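The Door Comes First
Inside a small software group teaching a robot arm to use a kitchen appliance

The microwave at Kumwood has two dials and a button, and it has taken up more of the group's time than any other appliance on the shelf. Kumwood writes control and planning software for robot arms that work in kitchens built for people. The company rents the upper floor of a former print shop in Drillham, and most of its staff came from other trades. Marianna Pawłowska, who runs the planning team, used to schedule freight trains.

Her part of the software is called Kurkasex. It takes a job such as "get the plate out" and breaks it into moves the arm can make. Before it plans anything, it needs to know the state of the door.

"We treated the door as open or closed for the first five months," Pawłowska says. "Then we looked at the logs, and most of our bad plans started with a door that was neither."

The current version keeps the door as an angle, with a range of doubt attached. The perception code looks for the hinge line and the free edge of the door and works out the angle from those two. White plastic on a pale counter is hard for it. The edges wash out, and a shadow can look more like a door than the door does.

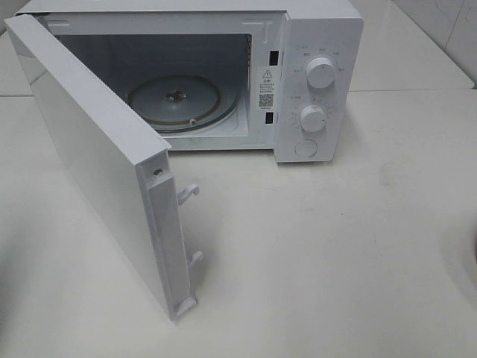

Konrad Sobczak wrote the door estimator and has rewritten it twice. His first version was trained on pictures with strong side light, and it failed in the afternoon when the sun moved off the windows. The second used depth readings and did badly on glossy panels. The one running now combines both and throws out any answer that would put the door somewhere the hinge doesn't allow. He says that last check is six lines of code and did more good than the rest of the rewrite.

Once the door angle is settled, the planner builds what the team calls the keep-out map. The inside of the door goes in, along with the latch hooks, the frame of the opening and the ceiling of the cavity. Each item is padded by a margin. If the margin is too big, the planner reports that there is no way in. If it is too small, the wrist clips the frame on the way out, usually with something in its fingers.

Bronisława Sobczak, Konrad's aunt, handles testing. She keeps a set of 1064 recorded starting positions and runs every new build against all of them in simulation overnight. By eight in the morning she has a list of the ones that changed. A build that solves more cases but moves differently in the old ones gets sent back with a note.

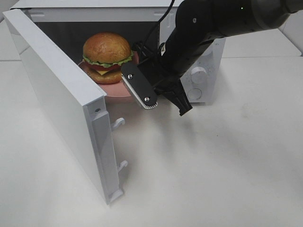 The last few inches are handled by a different program, Mwaipopo, written mainly by Montri Phromma. The planner brings the arm to a point near the opening and hands over. From there Mwaipopo steers on the wrist camera and corrects as it goes. The handover used to cause a small jerk, which came down to the two programs disagreeing on what time it was. Phromma spent most of January on that.

His current problem is what to do when the target slides out of view as the fingers get close. Mwaipopo holds the last good estimate for a short time and then backs off. Verna Wojcik, who came to the group in the spring, wants it to keep going on a model of the object's shape. They have agreed to build both and let the overnight tests decide.

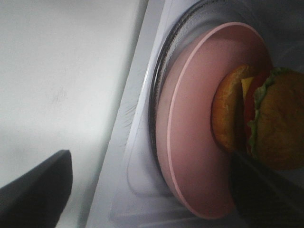

The wrist camera's view of the toy hamburger on its pink plate, with a gripper finger reaching toward the stack.

Wojcik's version is due to go into the test set next. Pawłowska has already asked for the dials after that.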